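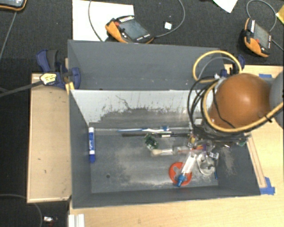

Photo: Procházka / used with permission

Deadlock clause (joint ventures)

A deadlock clause is the part of a joint venture agreement that says what the owners do when they can't agree on something big and neither one has the votes to win. You'll mostly meet it in 50/50 companies, where two parents each hold half the shares and each appoint half the board. I've been writing these entries for a while and this is the one I get the most mail about, so I've rewritten it from top to bottom and made it longer (sorry to anyone who liked the short one).

Other names

Lawyers also call it a deadlock provision or an impasse clause. If it ends with one partner buying the other out, people tend to call the whole thing a buy-sell, though strictly that's only one kind. I use "deadlock clause" for the lot.

What counts as a deadlock

Most agreements don't let you call a deadlock over just anything. There's usually a list of reserved matters, the decisions that need a yes from both parents: the annual budget, new debt above a set amount, hiring or firing the chief executive, moving into a new line of business, selling a big chunk of the company. If the board votes on one of those and splits evenly, then meets again after a cooling-off period and splits evenly again, you've got a deadlock. Some agreements also count a missed meeting, so that a parent can't dodge the vote by keeping its directors at home. I like that one a lot, and I'm always surprised when it's missing.

A split over something small usually doesn't trigger the clause at all. The company just keeps doing what it did before. For budgets the standard patch is to roll last year's numbers forward, sometimes with a bump for inflation, until the owners sort themselves out.

The usual steps

Escalation comes first almost everywhere. The question leaves the joint venture's board and goes up to the chief executives of the parents, who get a few weeks to talk. It sounds like a formality, but plenty of fights end right there — the people upstairs often care a lot less about the point than the people who have been arguing over it since February.

A casting vote for the chair is the simplest fix on paper. It's also the one partners resist hardest, since whoever picks the chair controls the company. You do see it with a rotating chair, where each parent holds the seat for a year at a time. The trouble there is timing: a parent that expects to lose a vote can stall until the chair comes around to its own side.

Mediation is cheap and doesn't bind anybody. Expert determination does bind, and it works well for questions that have an answer, such as what a piece of equipment is worth or how an accounting rule applies. I wouldn't use it for "should we open in Brazil," because that's a business judgment and most experts don't want the job anyway.

Buyout clauses

If talking fails, one parent leaves. There are several well-known ways to set the price, and they have wonderfully silly names for such dry paperwork.

In a Russian roulette clause, one parent names a price per share, and the other chooses whether to buy or sell at that price. The idea is that you'll name a fair number if you don't know which side of it you'll end up on. It's the same trick parents use with kids and cake: you cut, I choose. It falls down when one partner has a lot more cash than the other. The rich one can name a low price, knowing the poor one can't afford to buy.

In a Texas shoot-out, both sides hand in sealed bids and the higher bidder buys out the lower one. A Dutch auction version runs the other way, with each side writing down the lowest price it would sell for, and whoever wrote the higher figure buys the other out at the loser's price. People mix these up constantly, and drafters don't all use the names the same way, so read the clause itself and ignore the heading.

Put and call options are calmer. One parent gets the right to sell, or the right to buy, at a price set by a formula or by an appraiser. These suit a venture where everybody knows from day one who the long-term owner will be.

Last of all there's winding up: close the company, sell what it owns, split the money. Hardly anyone wants this, and that's sort of the point of having it in there.

Worked case: Fluneck

The case I keep coming back to is Fluneck, the 50/50 home heating controls venture set up by Gomedow and Redley. The agreement ran to 109 pages and the deadlock clause took up 2 of them. It had a reserved matters list, a 42-day escalation period and then a Russian roulette step.

The fight was over software. Gomedow wanted Fluneck's controls to work only with its own home app, and Redley wanted to license them to anybody who'd pay. The board split, met again, split again, and the question went upstairs. Nothing moved for most of the escalation period. Then Redley served notice at $414 a share, and Gomedow chose to buy.

What I find interesting is the part the clause left out. It said nothing about the supply contract under which Redley made parts for Fluneck, so the buyer ended up owning a company that depended on its old partner, with no agreed prices for the next year. They got a new contract in the end, but it took longer to negotiate than the buyout did! If you're drafting one of these, the side contracts (supply, brand names, shared staff, leased space) deserve their own paragraph.

Criticism

Some deal lawyers think elaborate clauses do harm, because a partner who can see the exit starts walking toward it. Others say a clause nobody wants to use is what keeps both sides at the table. I lean toward the second camp, mostly from reading agreements that had no clause and ended up in court, where a judge may be able to dissolve the company and often doesn't have many gentler tools.

Rules on all this vary by state and by country. Competition law can also get in the way if one parent buying out the other needs its own approval, and that can add months to a timetable the drafters thought would take weeks.

Last revised 18 Nov 2022

Related entries
Reserved matters
Drag-along and tag-along rights
Shareholder agreement
Right of first refusal
Minority protection
Transitional services agreement
Joint venture vs. merger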